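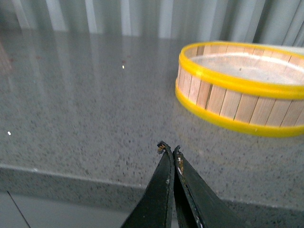

3. Materials

3.1 Surfaces and containers

The study was carried out in the rented kitchens of the Clelemmont housing block, where every unit has the same layout and close to the same fittings. We chose these kitchens because the counters had been in daily use for several years and the tenants were willing to let us keep small items on them between visits. Six kitchens were used in the main study and two more for practice sessions, giving eight in all.

The counters are gray polished stone with a fine speckled pattern. Speckled stone makes crumbs, seeds and spilled salt hard to see, a point that several tenants raised before we asked about it. The polish adds a second difficulty. When light falls across the counter, the surface picks up long pale streaks from whatever stands behind it, and a person wiping the counter may take a streak for a smear or miss a smear that lies inside a streak. In Figure 1 the striped gray backdrop is mirrored in the stone in this way, with the streaks fading toward the middle of the counter.

The containers were round and shallow, open at the top, and were meant to hold the loose items that tend to gather near the back of a kitchen counter: keys, bottle caps, rubber bands, tea bags. Each tenant was given one and could put it anywhere on the counter. We asked only that it stay in the kitchen.

Figure 1. Slatted container on a polished counter. The side wall is made of narrow vertical wooden slats, held by yellow plastic hoops at the rim and the base.

The container was picked from a short list of four after a practice round in March. Two of the others were plain white bowls, which tenants filled with fruit, and the third was a lidded box that stayed shut most of the time. The slatted container was the only one that people used for small items without being told to. Its yellow rims also stand out against gray stone, so that it could be found quickly in the photographs tenants sent us. The pale floor helped with the photographs too – small dark objects show up well on it.

3.2 Record of items

Tenants photographed the container from above each evening, before clearing the counter. Over the full period we received 1,239 usable photographs. Photographs were left out if the inside of the container could not be seen or if glare hid a large part of it. An item was entered once for each evening on which it appeared, so a key left in place for a week was entered seven times.

Items lying on the counter outside the container were entered separately, under the heading "loose." We did not try to enter crumbs or spills from the photographs. The speckle made this unreliable, and in the practice round two readers looking at the same counter often disagreed. Marks on the stone were noted during visits instead, by looking along the surface from a low angle with the overhead light off.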